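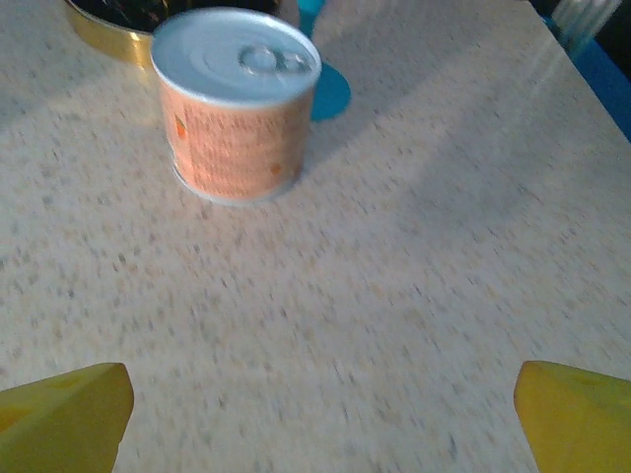
Figure 2. Speckled laminate of the type used for the tabletop panels, with a small metal can standing on it. The brightness of the surface varies across the field.

3.2 Panel materials and soiling procedure

Tabletop panels were cut from a single batch of pale cream laminate with a fine fleck of grey, tan and faint orange. A patterned surface was chosen over plain white for the main trial after the pilot at Toruno, in which inspectors working on white panels found nearly every deposit and the scores could not be separated by treatment. Flecked surfaces are also common in the staff kitchens and lunch rooms to which the results are meant to apply.

Each panel was washed with neutral detergent, rinsed twice with deionised water and left to dry in a rack overnight. Soil was then applied as a thin film from a stock of skim milk powder, corn starch and instant coffee in water. The stock was made fresh each morning and stirred while in use. A volume of 2 mL was spread over the marked area with a flat applicator and dried at room temperature. Panels on which the film had pulled back from the edges were washed and returned to the start of the procedure.

3.3 Cleaning treatments

Cotton and microfibre cloths were compared, each used damp and each used with the Enton surface cleaner at the dilution given on its label. Cloths were laundered before first use and after every session. The wiping stroke followed an S-shaped path and was not repeated over the same area. Operators practised on spare panels until their stroke time was steady, and did not know which panels would go on to visual inspection and which to swabbing.

Swabs were taken from the centre of the marked area and from one corner. Corner swabs were added to the protocol following the pilot, where residue tended to collect at the turning points of the stroke.

3.4 Visual inspection

Inspectors viewed the panels in the Nishimura room, where the overhead lamps were set to give 500 lux at bench height. A second set of inspections was done at 200 lux to represent a poorly lit lunch room. Inspectors were free to move their heads but could not lift or tilt the panel. They marked each panel as clean, doubtful or soiled on a paper sheet, and the sheets were entered twice by different staff.

Reflection from the lamps was not fully controlled. A laminate surface may show a bright band whose position depends on the viewing angle, and a thin film lying inside such a band can be easier or harder to see than the same film outside it. Panel position on the bench was therefore randomised within each session.

3.5 Data handling

The final data set held 2308 inspection records from the Nishimura room and the Irnarero site combined. Records with no panel number were dropped before this total was reached. Ratings of doubtful were grouped with soiled in the main analysis and with clean in a sensitivity analysis. A mixed logistic model was fitted with cloth, cleaner and light level as fixed effects, and inspector and panel as random effects. Site was entered as a fixed effect, as there were too few sites to estimate a variance. Interactions between cloth and light level were tested but kept only where they improved the fit.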